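We use cookies to remember your settings. Accept / Manage

Banddale Shared Workshop: Two-Arm Build
Handout 3, placing and release

By this stage both arms should be bolted down, cabled and homed. If homing drifts by more than 2 mm between runs, go back to Handout 2 and check the wrist coupling before going on.

The release task uses a bottle and a wastebasket. Set the release point above the rim, on the centre line of the opening. Lower the bottle in two moves: a fast one to the approach height, then a slow one to the release point. The idle arm stays open and clear of the bin. Leave enough slack in the wrist cable for a full turn of the joint.
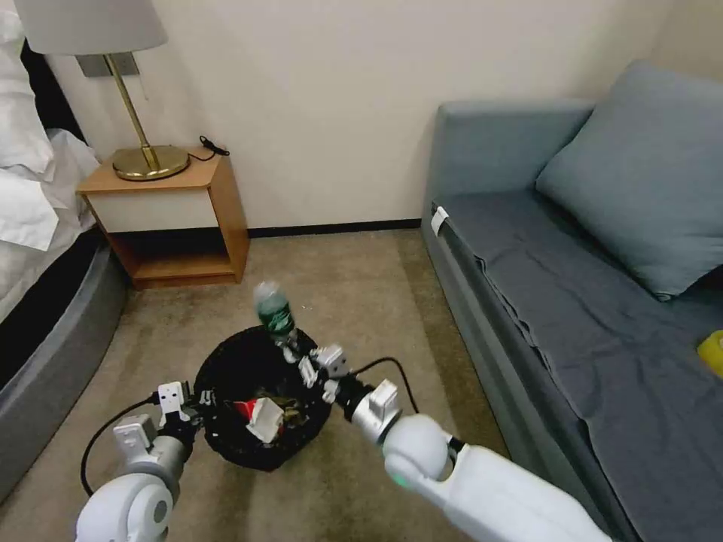
McGrath objected that a slow second move wastes time, and that one move with a softer stop would serve as well. Try both. Log the wrist angle at release for each run and compare the spread.

Settings for the first attempt:
Grip closing time: 1000 ms
Pause before opening: 5 tenths of a second
Retries: 3

A bottle held off its balance point will tilt in the fingers. Small tilts can be ignored. For larger ones, grip again nearer the middle. Do not raise the grip force to correct a tilt.

Bring your logs to the December session.

© Iludance course notes. Contact the workshop desk. Back to top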